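Putting new finger pads on the Firitz

I put this job off from October until I couldn't any more. The pads on our Firitz gripper had gone shiny, the way the soles of old sneakers do, and the counter in the log stood at 2,890 picks on the one set. Kerent, who sold us the arm, told us to change them well before that - I will admit I had the message and simply kept finding other things to do.

Swapping the pads is easy enough, four tiny screws and a dab of thread locker (go lightly, please, I have had to drill one out). The slow part is everything afterward, when you have to teach the arm where its own fingertips are again.

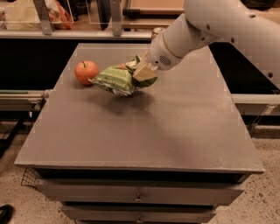 I start with the wrist zero. Cernitz, the little program we use for all this, walks you through it in 37 steps, and I have never once managed to skip any without paying for it later. Then comes the grip force, and I like to bring it up slowly from the bottom, a notch at a time, with a cup of coffee going cold beside me. 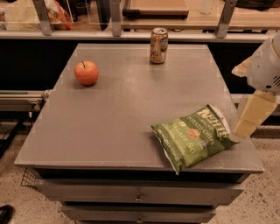 Choosing what to test with matters more than I used to think. I spent years checking grippers on neat machined blocks and then wondering why they made a mess of real groceries! An apple, a drink can and a bag of jalapeño Kettle Brand chips on top of the gray cabinet will tell me far more, and the bag is the one I fret over. Too much squeeze and you have crumbs, too little and it slides right out.

We settled on a force setting of 27, down from the old one, and I wrote it on tape inside the controller door as well as in the log. After that I went over the wrist screws again with the small driver and wiped the fingers with a barely damp cloth.

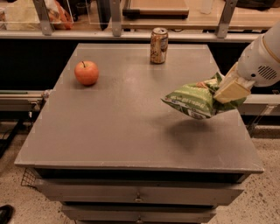
If you have the older Dumitrescu mount, check the shim behind the pad before you tighten anything. Ours was in backward, and had been for who knows how long. I've ordered two spare sets, and they can live in the drawer with the hex keys.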